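Why your gripper drops things after the self-test passes

The vendor page says a gripper that passes its self-test is ready to work. I don't buy it. Ours passed 40 times at Fostden in April and still let go of every second roll of tape. The self-test closes the fingers on air.

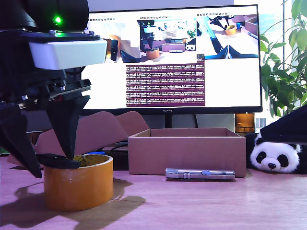 Slip is a finger problem long before it is a software problem, whatever the forum tells you. Hit the stop and cut power to the arm before your hand goes near it. Then check the pads. With one finger dipping into the opening of a tape roll and a bit of black pad across the rim, the pad carries the grip, and a loose one will slide. Press each pad sideways with your thumb. If it moves, take it off, clean the metal and fit a new one.

Next, the force setting. Parviz Hassanpour swears by 25 percent for everything. I'd start there and distrust it.

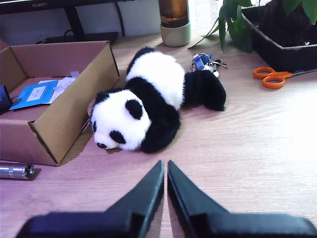 Run the same pick again at low speed, on something hard and then on something soft. Log the finger gap at close and again after 2 seconds. If the gap changes on the hard part, go back to the pads. Leave the force alone until it stops changing.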